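Putting legs on a plastic chair, quick version

Wrote this up for Jyoti Pandey after she asked how we do the white ones at Avside. Nothing fancy. Rubber mallet, old towel, good light.

First, cover the table. Plastic sheet is fine, dark is better, dropped bits show up. Flip the seat so the underside faces you. Check the spots where the legs go for grit and wipe them out. Grit = wobble later.

Legs next. Wide end goes to the seat. Push each one in by hand, straight down, small twist. Don't hammer yet.

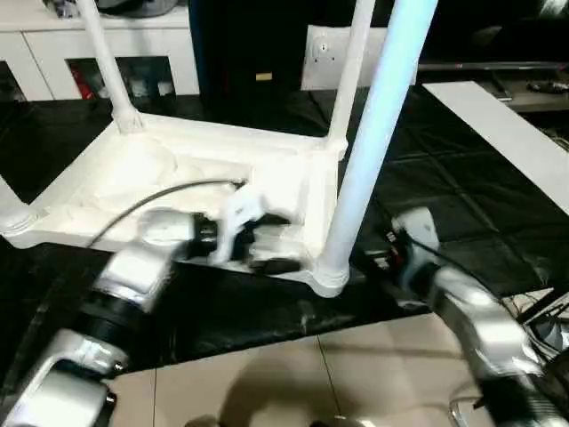 Seat upside down, legs pointing up.

Hold the rim of the seat with one hand while you work the leg with the other. Otherwise teh whole thing slides around on you. Too tight? Take the leg back out, wipe it, try again.

Keep any spare parts to the side and check the wide end of a tube before you use it. Cracked ones go back to Brelto, they swap them. 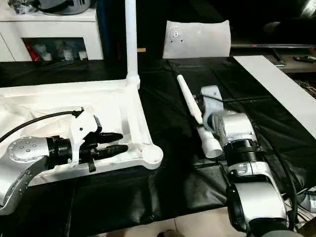
Loose tube with the wide end open, white frame on the table.

All legs in? Now the mallet, towel over the end, 2 taps each. Go round again, 2 more. Flip it over, set it on a flat floor, lean on every corner. If it rocks tap the short side agian.

Questions to Deepak Nautiyal, mornings only.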